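So the segmentation rewrite is done! Well, done enough that I went to bed before midnight last night, and I'm calling that a win.

If you've been reading since February you know the story. Kukeo (my little perception package, named after nothing, I just liked how it sounded) had one job, and that was to look at a tabletop and say "these pixels are the thing, those pixels are the hand, the rest is background." And it was fine at that as long as the thing was a box or a mug. The minute I gave it cloth it fell to pieces. Every fold turned into its own object. One wrinkly towel came back as 18 separate masks, and the planner downstream very politely tried to find a grasp for each of them. It took forever and then it gave up.

What I changed, for the three of you who care: the old code split regions wherever the brightness jumped. Great on a cereal box, awful on anything with creases. The new one over-splits on purpose and then glues pieces back together if they touch and the color is close enough. The gluing threshold is one number in the config file and I have spent more time on that one number than on the rest of the program. It's at 68 right now. Please don't ask me 68 what – I rescaled it twice and I'm not sure there's a unit anymore.

Shadows were the other headache. A hand over a white surface throws this big soft gray smudge, and the old version loved to decide it was an object. I tried cleverer things first (a whole week of cleverer things, sigh) and ended up with a boring check: if a region has no edge sharper than its own blur, throw it out. Ten lines of code. I was a bit mad about it.

The test set is 1,312 frames now and I went through the failures by hand with a cup of tea. I sort them into folders by what went wrong, and "two things that are really one thing" is still the fattest folder by a mile. Frame 777 is the one I keep open in the other window while I work.

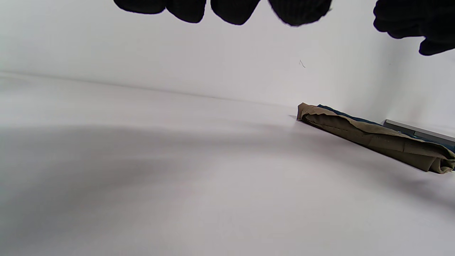
Frame 777: black glove up top, khaki bundle on the right, and plenty of shadow.

I like it because it has all my problems in one place. The khaki and the dark blue strip ought to be a single pick as far as the planner cares, but the colors are nowhere near each other, so my glue step can't help. And then there's the gray piece poking out, which I do want kept separate. Same rule, opposite answers, ugh. I think I need some idea of "wrapped around" in there and I have no clue yet how to write that down.

Next up is getting the replay viewer to step backwards without reloading everything, and then I'm going to try feeding the masks to the planner with a confidence on each one. If anybody has done that with cloth, leave me a comment, I would love to hear how you picked your cutoff!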